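4. Reading a dialogue in the Tralby reader

4.1 Open the Library and choose the text, for example the Theaetetus or the Meno.
4.2 Select "Greek and English". The two columns now move together.
4.3 To jump to a passage, type its Stephanus number in the small field and press Enter. The letter belongs to the number – write 81d, without a space.

Note: The English column follows the translation of Nele Reuter. Her paragraphs are sometimes longer than the Greek ones.

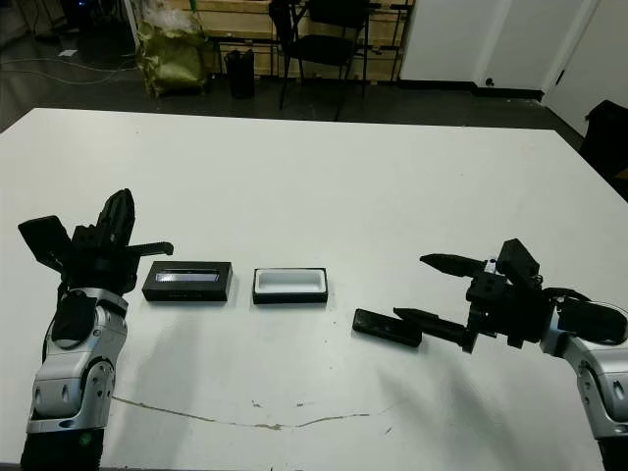 4.4 Click on a speaker's name to see only his lines. Click again to return to the full text.
4.5 To add a comment, mark the words and choose "Gloss". One gloss can have up to 300 characters.

Caution: If you change the edition, glosses on the old edition are hidden. Please export them first (see 6.2).

Section last revised 15/11/2021, T. Shojaei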